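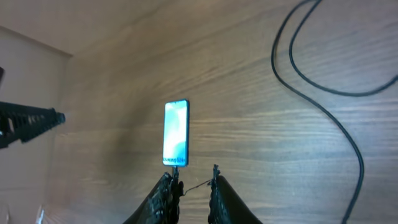
Tadgate to get a third life, this time as a hardcover

Noruter says it will reissue Iason Konstantinidis' science fiction comic Tadgate in a single hardcover, collecting all nine issues for the first time. The book runs to 155 pages, and the publisher is calling it "the complete and definitive edition."

Readers with long memories may want to hold off on the cheering. Noruter used the word "complete" for the paperback too, and that one stopped at issue six, with the siege of Staldale left hanging and a note promising a second volume by March. The second volume never came out. Anyone who wanted the ending had to hunt down the single issues, and the last three had small print runs.

The new edition adds 16 pages of extras, described as sketches, script samples and a short prologue. A prologue is an odd thing to bolt onto a story that works because it drops you into the middle of a war and explains nothing. Konstantinidis wrote it himself, so perhaps it will be fine – but his recent work has leaned hard on explaining.

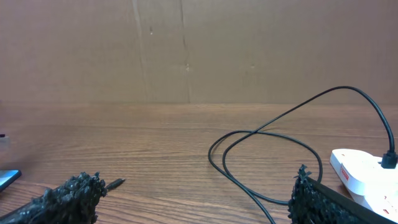
Page last changed: October 2021

There is also the matter of the coloring. The whole book has been recolored by the El-Sayed studio, and the two preview pages released so far look smoother and a good deal brighter than the murky originals. Some people will like that. The murk was half the mood, though, and Noruter has not said whether the old colors will be offered in any form, digital included.

No price has been given, and the release date is listed only as "next year." The publisher did not say whether owners of the paperback will be able to buy issues seven to nine on their own.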